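From: Nelly Alvarado
To: ticona-neighbors list
Date: Feb 23, 2018
Subject: Re: [ticona-neighbors] hard water, which softener did you buy?

Jhosep Bedoya wrote:
> Hi all, we moved onto Trastell Lane in June and the kettle
> already has a crust on it you could chip with a spoon. The guy
> who came out from Ristico wants $2,848 for a whole-house
> softener, installed. Is that normal? Does anybody just live
> with it?

Hi Jhosep, welcome to the crusty kettle club!

We lived with it for 7 years before we bought anything, so yes, you can. What finally got us was the water heater. It started popping and rumbling like somebody was making popcorn in the closet, and the plumber drained what looked like a bucket of gravel out of the bottom. After that I stopped arguing.

We got the Ristico quote too (a bit lower than yours, but our house is smaller) and ended up with a Rornik from the place behind the lumber yard. My brother-in-law put it in over a long afternoon with a lot of muttering. It takes a bag of salt every 6 weeks or so, and I forget every single time until the shower doors go cloudy again.

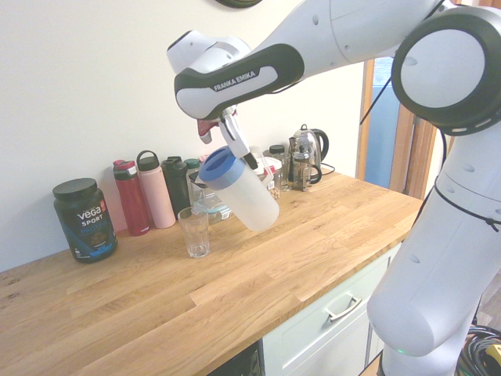
One thing I'd do differently -- have them leave the kitchen cold tap off the softener. We didn't, and I never have gotten used to the taste. It's sort of slippery, if that makes sense? My husband says he can't tell the difference, but he also puts ice and lemon in everything. We now keep a filter pitcher in the fridge, so that's one more thing to refill.

Also, ask whoever you go with what hardness number they tested and get it on paper. Ours came out different on two visits, and the higher one came (surprise!) from the fellow selling the bigger tank.

For the kettle, plain white vinegar, half and half with water. Bring it to a boil, let it sit overnight, rinse it twice. Do NOT forget it's in there and make your mother-in-law tea. Ask me how I know.

Happy to show you our setup if you want to come by, we're at number 57 with the green mailbox.

Nelly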